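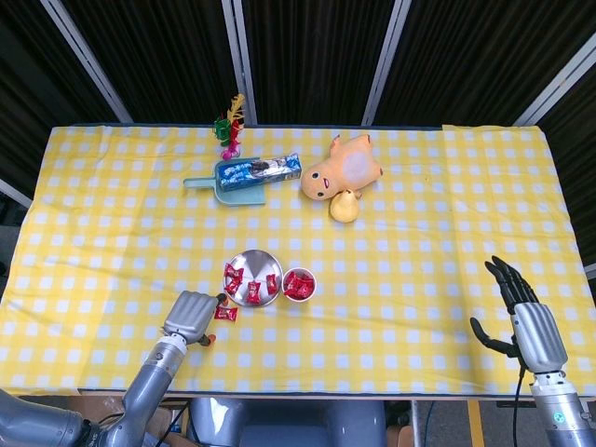 Maletti Counted Cross Stitch Kit: The Kwok Lighthouse

Somebody at Maletti looked at a perfectly calm lighthouse and decided it needed 46 shades of gray and blue. We stock it anyway, and it sells, mostly to people who have finished one already and have forgotten what it was like.

The kit has the full chart in black-and-white symbols, printed large enough to read without leaning into the lamp. You also get 18-count Aida in white, two needles and a cardboard thread sorter with every shade labeled. Keep the sorter. Three of the grays can only be told apart in daylight, and one of those three is the entire left side of the tower.

The thread is cotton and comes precut. Use two strands for the cross stitch and one for the backstitch on the railings. There is a lot of railing. The sky is half stitches, which go quickly and look better than they should.

Beginners write to ask if this one is suitable. It is if you are stubborn. If you would like to be finished by spring, look at the Wallov range, where the lighthouses are smaller and mostly fog.

The designer is Sekar Govindasamy, who also drew the Lenitz Harbor chart and plainly has strong feelings about rope. His instructions run to one page and assume you know how to find the center of your fabric. Fold it in half, then in half again, and pinch the corner.

Frame and hoop are not included. A scroll frame suits it best. In a hoop, move the fabric along every time you put it down, or you will be ironing that ring out for the rest of your life. Wash the finished piece by hand in cool water, roll it in a towel and press it face down.

If you run out of a color, send us the symbol from the chart and we will mail a replacement length. Please send the symbol. "The bluish one" reached us twice in November, and we guessed wrong both times.

Sold flat in a plastic sleeve. Also available as a chart only, for people who already own every gray.

Share 18
Comments 46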